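Stendevham Robotics Board > Manipulation > Learning from demos

Thread: Relabeling failed demos instead of tossing them, our numbers

meshbin_mo
Posted 1 May 2026

Okay, long post, sorry in advance. I finally have something worth arguing over. A bunch of you told me back in April that keeping failed teleop demos in the training set would poison the policy, and I said I'd go try it and report back, so this is me reporting back.

Short version of the method. We record two-arm desk cleanup, and the job is getting paper notes off a monitor and the table and into a lined trash bin. We ended up with 1174 demos. Of those, 267 had a failure somewhere in them (dropped note, note stuck to a finger, bin shoved sideways, operator gave up). Everybody I know just deletes those. What we did was cut each failed demo at the moment things went wrong, keep the part before the cut as normal data, and keep the part after it only if the operator recovered. The recovered parts get a "recovery" tag that goes in as an extra input. At run time the tag is off unless a little classifier thinks the last grasp missed.

Same network, same training length, same everything else. We trained with the failed demos deleted and with them cut and tagged, and the cut-and-tagged policy got stuck way less. The biggest change was with notes that don't want to let go of the finger. The old policy would open the gripper over the bin, back off with the note still hanging there, and go happily after the next one. The new one goes back and tries again!

I'm not putting up a big success table yet because we only ran 6 layouts and I know exactly what you people will say about it.

walczak_fan
Reply to meshbin_mo

Six layouts is what I was going to say, yes.

Joking aside, this sounds a lot like what the Walczak recipe does with its segment labels, except they throw out the recovery part too. Did you try keeping only the before-the-cut portion with no tag at all? If that gets you most of the gain then the tag is just decoration. I've been burned by this exact thing. I spent a whole month on a fancy label once and then a random label did just as well.

meshbin_mo
Reply to walczak_fan

Fair, and we did run that one. Before-the-cut only was a bit better than deleting everything, but it still had the walk-away-with-a-stuck-note habit. Random label I have not tried and now I'm annoyed that I haven't. Adding it to the list.

torque_and_toast
Reply to meshbin_mo

What does the setup look like? Hard to judge "stuck note" without knowing how cluttered the bin gets, or whether your wrist view can even see the paper.

meshbin_mo
Reply to torque_and_toast

Sure, wrist view first and then the fixed one.
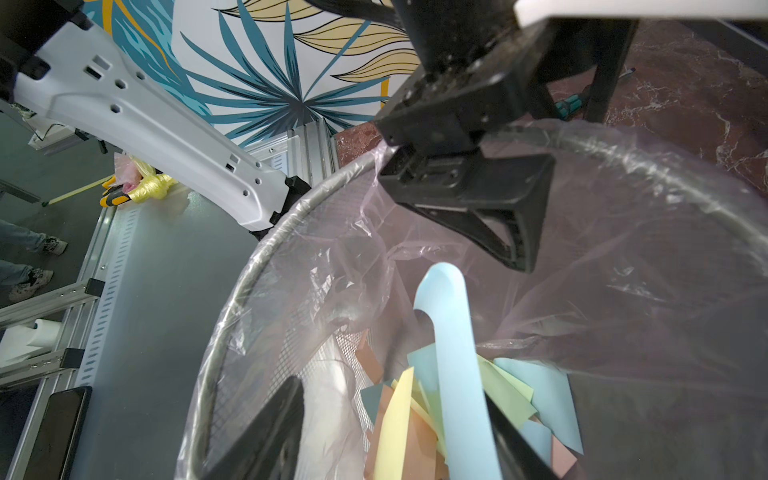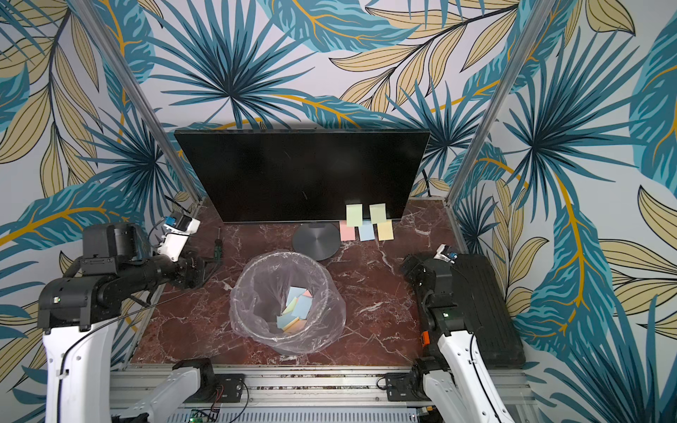 What does the recovery tag change for the policy?

It tells the policy that the last grasp or release probably missed, so it picks actions learned from operators fixing a mistake and goes back for the same note before moving on to a new one.

I'm going to paste that into the readme as well, people keep asking me and I keep giving a different answer every time.

torque_and_toast
Reply to meshbin_mo

Okay, that helps. I get why the bin is a pain now. Thin paper, a see-through liner with folds going over the rim, and paper piled up inside already. My depth sensor would have a very bad day with that bag. Are you using depth at all?

meshbin_mo
Reply to torque_and_toast

Nope, color only. We had depth in the first version and the liner came back as garbage, so we dropped it and nothing got worse. The leaf wallpaper I was more worried about, all those pale shapes behind the table, but the policy doesn't seem to care.

saltordale_sue
Reply to meshbin_mo

I'm going to be the grump here. I don't think you've shown that the failed demos help. I think you've shown that your classifier helps. You added a thing at run time that notices a miss, and the delete-everything policy didn't get that thing. Of course it walks away with the note stuck to it, it has no signal that anything happened. Give the baseline the same classifier and let it just repeat its last release motion when the classifier fires. If your method still wins after that, I'll believe it.

We did a version of this at Saltordale with cable sorting, and the dumb "try the last move again" rule ate up nearly all of the gap.

meshbin_mo
Reply to saltordale_sue

Hmm. I don't love how good that point is.

My pushback would be that repeating the last release doesn't fix most of what we see. If a note is stuck flat to one finger you can open and close all day long. Our operators do this little wipe against the rim of the bin, and that motion only shows up in the recovery parts. The baseline can't repeat something it never saw. But you're right that I haven't separated those two, and I should.

saltordale_sue
Reply to meshbin_mo

Then report it by failure type. If the wipe cases are where you win and the plain drops come out even, that's a cleaner story than the one you posted. I'd read that paper. I wouldn't read this one.

walczak_fan
Reply to saltordale_sue

Harsh but I agree with the first half. I still think the tag matters, for what it's worth. Without it you're mixing "approach the bin" with "wipe on the bin" from nearly the same view, and the policy will average them into some sad little nudge. Seen it on our arms plenty of times.

grip_gremlin
Reply to meshbin_mo

Who's deciding where the cut goes? If it's one person with a scrub bar, then your method is that person's taste. We had two labelers on a drawer task and they disagreed on nearly every clip, one of them cut when the fingers touched the handle wrong and the other one cut when the drawer jammed. Trained on each set and got two pretty different robots.

meshbin_mo
Reply to grip_gremlin

One person, and it's me. My rule was to cut at the first frame where I'd have said "uh oh" out loud. I can hear you all groaning. I did go back and recut a handful later without looking at my first pass, and mostly landed close, but the stuck notes were all over the place because you often can't tell it's stuck until the fingers open.

grip_gremlin
Reply to meshbin_mo

Cut at gripper open for those, then. At least it's in the logs and doesn't depend on how jumpy you feel that day.

meshbin_mo
Reply to grip_gremlin

Oh, that's so much better. Doing that.

markside_lurker
Reply to meshbin_mo

First post here, been reading for ages. Would this work with one arm? We're on a single-arm setup using the Markside scripts and our failures are mostly the object sliding away, so there isn't much of a recovery to keep. The operator just stops and resets.

meshbin_mo
Reply to markside_lurker

Welcome! If your operators stop as soon as it slides, there's nothing after the cut and you only get the smaller gain. I'd ask them to keep going for one more try before resetting. It made our sessions longer and they complained (I was one of them, I complained too), but those clips turned out to be the useful ones.

So the list right now is random tag, baseline with the classifier plus repeat, results by failure type, and recutting the stuck notes at gripper open. I'll post in this same thread when the first two are in. Sue, if the repeat rule wins, you get to pick my next username.

saltordale_sue
Reply to meshbin_mo

Already have one in mind.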